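# 第2章 木材の含水率と寸法変化

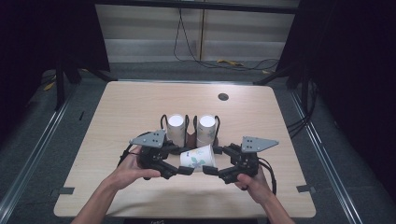
**問 木材の寸法は、なぜ加工後にも変化するのか。**

**答** 木材の細胞壁が周囲の空気と水分をやり取りし、吸湿すれば膨張し、放湿すれば収縮するためである。変化量は方向によって異なり、接線方向で最も大きく、繊維方向で最も小さい。

## 2.1 本章の範囲

前章では樹木の成長と組織の構成を扱った。本章では、伐採後の木材に含まれる水分の状態を定義し、その増減が板材の形状に与える影響を述べる。対象は無垢の板および角材とし、合板などの積層材料は第5章に譲る。強度と含水率の関係についても、本章では必要な範囲で触れるにとどめる。

## 2.2 含水率の定義

含水率 *u* は、木材に含まれる水の質量を全乾質量で除した百分率として定義される。

*u* =(*m* − *m*₀)/ *m*₀ × 100(%)

ここで *m* は測定時の質量、*m*₀ は全乾質量である。分母が全乾質量であるため、生材では値が100%を超えることがある。食品や土壌の分野では分母に全質量をとる定義も用いられるので、他分野の資料を参照する場合は換算を要する。

**例題2.1** ある試験片の測定時の質量が457.32 g、全乾質量が412 gであった。含水率を求めよ。

**解** 水の質量は45.32 gである。これを412 gで除し、含水率11%を得る。

## 2.3 自由水と結合水

木材中の水は、細胞の内腔や細胞間隙に液体として存在する自由水と、細胞壁の構成成分に水素結合で保持される結合水に大別される。乾燥の過程では、まず自由水が失われ、次いで結合水が減少する。自由水が消失し、細胞壁が結合水で飽和している状態を繊維飽和点という。樹種による差はあるが、通常は約30%の含水率とみなす。

繊維飽和点より高い含水率の領域では、自由水が増減しても寸法は原則として変化しない。収縮は繊維飽和点を下回ってから始まる。ただし実際の板では表層と内部で含水率が異なり、平均含水率が繊維飽和点を上回っていても、表層では収縮が進行していることがある。このとき表層に生じる引張応力が、乾燥初期の割れの主因となる。

## 2.4 平衡含水率

一定の温度と相対湿度のもとに木材を長く置くと、含水率はやがて一定値に達する。これを平衡含水率と呼ぶ。同じ温湿度条件であっても、乾燥側から近づいた場合と湿潤側から近づいた場合とでは値が一致せず、後者のほうが高い。この差をヒステリシスという。

家具や内装に用いる板は、使用場所の平衡含水率に近い状態まで調湿してから加工する。ネルネル社の木工場では、天板用の板を相対湿度の管理された室に置き、質量の変化が規定値以下となるまで機械加工に移さない。ハマライネン(Ritva Hämäläinen)の講義録『板材の調湿』はこの工程を詳しく扱っており、2.6節の演習もこれに準拠する。

## 2.5 収縮の異方性

収縮率は、接線方向、半径方向、繊維方向の順に小さくなる。板目板では幅方向が接線方向に近く、柾目板では半径方向に近い。したがって、同一の樹種で同じ幅の板を比べると、板目板の幅の変化は柾目板より大きい。板目板が乾燥すると木表側に反るのも、接線方向と半径方向の収縮率の差による。

天板を幕板に固定する場合は、幅方向の動きを拘束しない接合を選ぶ。長穴を設けた金具や駒止めがこれにあたる。端ばめを全長にわたって接着すると、繊維方向が互いに90度をなす2材の間で変形量が一致せず、割れや接着層の剝離を招く。

次節では、収縮率の測定手順と、繊維飽和点以下における線形近似の適用限界を示す。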